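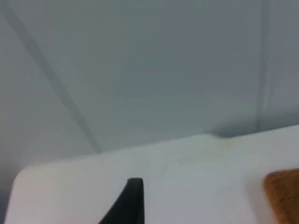
*Gray-blue wall, white tabletop.*

Quick one on painting a small workroom wall so the color doesn't drive you nuts later. Wrote most of this with a roller drying next to me, so sorry for the shorthand.

## What you need

- Sugar soap or any mild degreaser
- Filler, a 2 inch knife
- Sandpaper, 120 and 180
- Primer if you're going over anything dark or shiny
- Matte wall paint, pale, not pure white
- Angled brush, 9 inch roller, medium nap
- Tape. Decent tape!

I used Hutura matte for my own room. Livix does a similar one, a bit thinner, needs the extra coat. Either is fine.

## Work out the paint

Width times height for each wall, add them up, subtract doors and windows. My total was 300 square feet, two coats, so 600 to cover. Then read the can for coverage and divide. Round up. Always one batch if you can get it, and if you can't, mix all the cans together in a big bucket before you start. Skipped that once. Had a line down the wall for four years.

## Prep

1. Everything off the wall. Outlet covers too, power off at the breaker first.
2. Wash, rinse, leave overnight.
3. Fill holes a little proud. Sand flush when hard.
4. Any joints between panels: look at them from the side with a lamp held close. If you can see the ridge now you'll see it after paint. Skim it wide, sand, skim again.
5. Vacuum, then a damp cloth. Dust is what makes matte paint go gritty.

Spot prime the filler even if you're not priming the rest. Bare filler drinks paint and leaves dull patches.

## Paint

Cut in one wall, then roll that wall while the edge is still wet. Not the whole room at once. Load the roller properly, most people run it way too dry. Work in strips, overlap by half, finish every strip in the same direction, top to bottom.

Don't go back over a bit that's started to dry. Leave it. Fix it on coat two.

Four hours between coats, longer if it's a damp April like mine was.

## Check the color against your furniture

Do this with a test board, before you buy the big can. Paint a piece of card, two coats, stand it up behind the desk or table and look at it morning, noon and 9 pm with the lights on. Pale grays shift a lot. 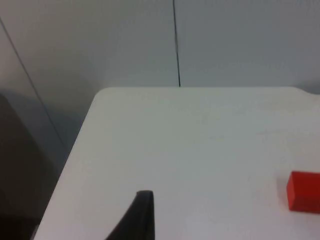 *Matte off-white top with a rounded corner.*

A white table next to the wall will throw light back up at it, so the lower part can read lighter then the rest. If that bugs you go a shade darker.

## Cleanup

Pull the tape at a low angle while the last coat is still slightly soft. Score it with a knife if it's gone hard. Roller in a plastic bag if you're carrying on tommorow, otherwise scrape it and wash it. Write the color code on the lid and inside a cupboard door.

Thanks to Hjalti Holst for the side lamp trick.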